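Why Wood Has Lines In It

Look closely at a wooden chair, a door or a ruler and you will find lines. Some are straight. Some curve around dark spots. The pattern made by these lines is called the grain. It is a record of how the tree grew, and it also affects how strong the wood is and how it can be cut.

How a tree adds wood

A tree does not grow the way you do. When you grow, your whole body gets bigger. A tree grows taller only at the tips of its branches and at the very top. Everywhere else it grows wider.

The widening happens in a thin layer just under the bark, called the cambium (say "KAM-bee-um"). The cambium makes new cells. Cells are the tiny parts that all living things are built from. New cells on the inside of the cambium become wood. New cells on the outside become part of the inner bark.

Most wood cells are long and thin. They are like drinking straws that have been packed side by side and glued together. They run up and down the trunk, and many of them carry water from the roots toward the leaves.

Light rings and dark rings

In places with cold winters, a tree grows quickly in spring. The cells made then are wide, with thin walls, and the wood often looks pale. By July growth has begun to slow in many trees. The cells made later in the season are narrower, with thicker walls, and that wood often looks darker. In winter the cambium rests.

One pale band and one dark band together make a growth ring. In these places a tree usually adds one ring each year. A stump with 80 rings came from a tree that grew for 80 years above the height of the cut.

Rings are not all the same width. A dry year may leave a thin ring, and a year with plenty of rain may leave a thick one. At Amstead Wood, where our nature trail begins, there is a slice of oak fixed to a post beside the gate. It has 5 very thin rings in a row. The trail sign says they were made during a long dry spell.

From rings to lines

If rings are circles, why does a board have lines? The answer depends on the direction of the saw.

Cut straight across a trunk and you see circles. This surface is called end grain. Cut along the length of the trunk and the saw passes through the rings from the side, so each ring shows up as a line.

There are 3 surfaces to know:

End grain: cut across the trunk. Shows rings or parts of rings.

Flat-sawn: cut along the trunk, nearly level with the rings. Shows wide curves and pointed arches.

Quarter-sawn: cut along the trunk, pointing toward the center. Shows lines that are close to straight.

Knots are the dark round or oval spots. A knot is the base of a branch. As the trunk grew wider, new wood formed around the branch, and the grain had to bend to get past it.
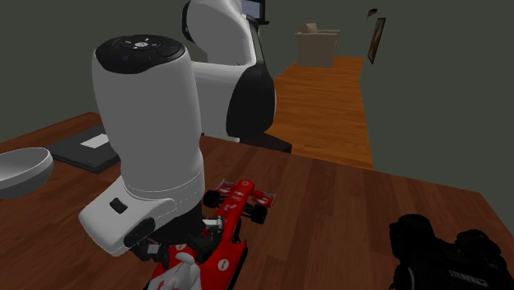

Grain also decides where wood will break. It is much easier to pull the long cells apart from each other than to snap them across the middle. This is why an ax splits a log from the end, and why a thin strip of wood should have its grain running along its length — a strip cut the other way can snap in your fingers.

Wood also changes size. When the air is damp, wood takes in water and swells. When the air is dry, it shrinks. It swells and shrinks much more across the grain than along it. A wooden door that sticks in damp weather has become slightly wider, but its height has hardly changed.

Try it: make a grain rubbing

You will need thin paper, a wax crayon with the wrapper removed, and a piece of rough, unpainted wood. Ask an adult to check it for splinters.

Lay the paper on the wood and hold it still. Rub the side of the crayon over it, pressing lightly. The raised parts of the wood will print darker than the low parts. Turn the wood to its cut end and make a second rubbing. Label one "along" and the other "across."

Words to remember

Cambium: the thin layer that makes new wood and inner bark.

Growth ring: the wood added in one growing season.

Grain: the direction and pattern of the wood cells.

Knot: the base of a branch, surrounded by the wood of the trunk.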